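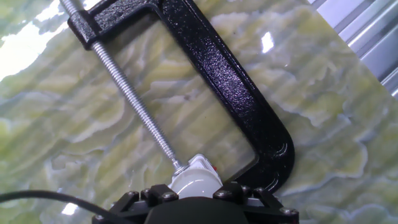 Wikholm Robotics Workshop | Cell Set-up Guide | Section 12: Dropped and slipped clamps

Sooner or later a gripper will let go of a C-clamp. Fault 122 ("grip lost") will come up on the pendant, usually just after you've told a visitor how reliable the cell is. Work through the steps in order.

1. Press pause on both arms. Pausing one and trusting the other is how we lost the first wrist camera.
2. Keep your hands out of the cell until both arms have stopped. Cast iron has no opinion about whose fingers it lands on.
3. Note which part of the clamp the gripper was on: frame, screw or handle. Khoa Châu wants this in the fault log, and he will ask.
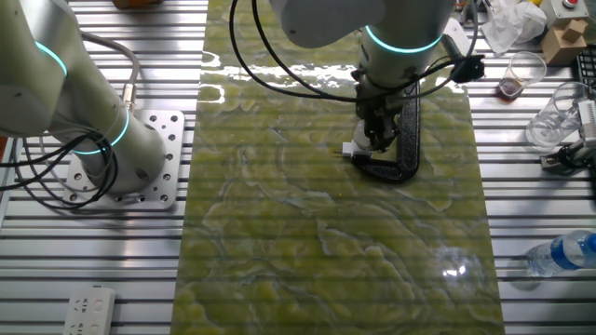

Figure 12-2. Black C-shaped bracket at the gripper, resting on the green surface.

4. Check the cables before you jog anything. A loop that looks harmless at rest can snag at full reach - move the arm at low speed and watch the slack, not the screen.
5. Clear cups and bottles off the table. Yes, yours too.

CAUTION: Do not clear fault 122 from the pendant while the fingers are touching the clamp. The Preleck controller re-homes the gripper on reset, with great enthusiasm.

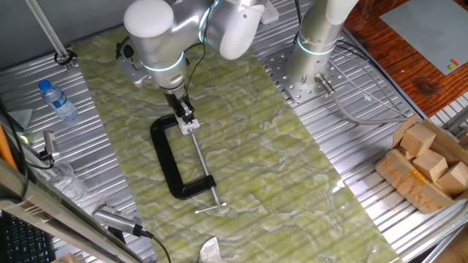
Re-gripping is where most second faults come from. The screw turns and the handle slides, so a grip that felt solid during teaching can shift by the time the arm lifts. Teach the pick at the upper jaw, where the screw passes through, with the metal fingers closed around that joint and the T-handle lying well away from them. Hanna Didenko taught it on the handle once, in April, and there is still a dent.

6. Reset, then run one pick at reduced speed.
7. If 122 returns, stop and call Aino Kuusisto on extension 32. A third try has never helped.

Note: Fingertip replacement is in Section 14.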